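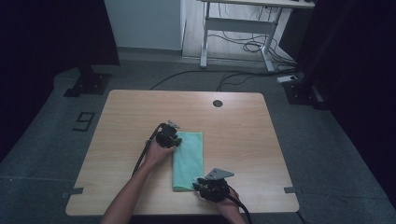
Robotics club – April update

Busy month at Grarndale. The folding team is on cloth now, two hand-held grippers, one person working both. Corners first, then the long edge. Slower than anyone wanted but the folds are getting squarer. Goal is 970 clean folds before the Corden meet, and we're not close yet so please sign up for a slot, even a short one.

Pads are the other thing. The foam on the fingers is wearing, top edges mostly, and new ones are on order from Petine. Untill then go easy when you close on a hem.
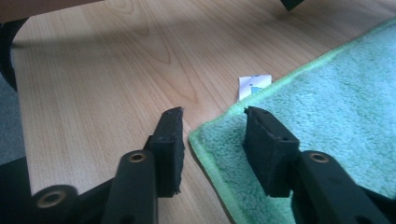 Dues and rides

Dues by the end of the month, cash or check. Still need 2 drivers for Corden – leaving 7 am, back by supper.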